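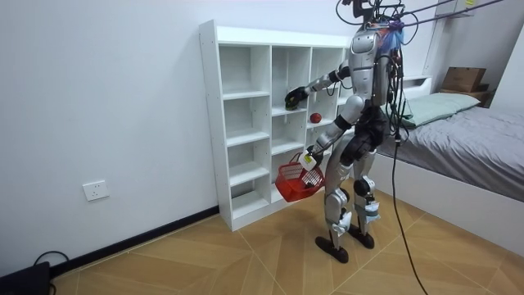
Picking planner for a shelf-to-basket task: project report
Lorena Jara, submitted Sep 12, 2024

1. What I set out to check

The Mulligan planner takes a short instruction such as "put the fruit in the basket" and breaks it into steps for a humanoid with two arms. The write-up that came with it makes the job sound finished. I was asked to swap its grasp module for ours, Tirketti, and see whether the claims held up. I did not think they would, and I should admit that bias now.

2. How the software is split

Perception labels what is on the shelves and gives each item a rough position. The planner picks an order. A small state machine then runs the steps: reach, close, lift, move to basket, open. One arm holds the basket the whole time, so the planner treats it as a moving target and asks the arm for its pose before each drop.

The weak point is the hand-over from "close" to "lift". Mulligan moves on when the fingers stop moving. Fingers also stop when they meet the shelf board, or each other. I added a second check that compares the final finger angles with the expected size of the item, which is crude but easy to read in the log.

3. Results

We logged 106 attempts over the project. Tirketti's own log called 18 of them failed. Going through the recordings by hand, I found 7 more where the software reported a good grasp and the hand was empty. That is the number I would want to see in anyone else's report, and I have never seen it in one.

The head view was the most useful for this. With the yellow-green item held in one hand and the basket in the other, the red fruit still on its shelf remains in sight, so the next target can be chosen before the drop is done. I am less sure about the cubbies behind the basket. The planner marks hidden space as empty, and I think it should be marked as unknown — a different thing when you are asked to clear a shelf. 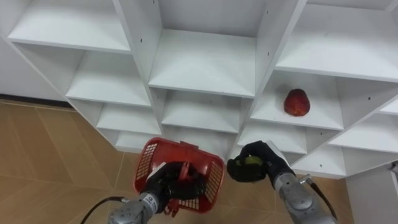

4. What I would change

Store "unknown" as its own state in the shelf map. Log the finger check for every attempt, including the good ones. Run the same set on the Fadbridge shelf layout before claiming that any of this carries over, as all our tuning was done on one unit.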